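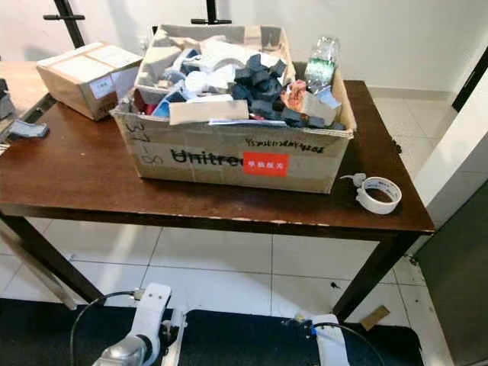

A full cardboard box on the table, flaps folded in.

I killed 89 sedums on my first green roof, and I'd do it again! The garage in Drullville gets brutal sun (no shade until 6 p.m.), and I planted in July like a fool. My second try went in during April, with trays from Pometti and 2 extra inches of gritty soil, and wow, what a difference. The chives took over one corner and the bees moved in by June. My neighbor wants one now too, over her porch. I told her to get the beams checked first, then call me, and I'll bring the plugs.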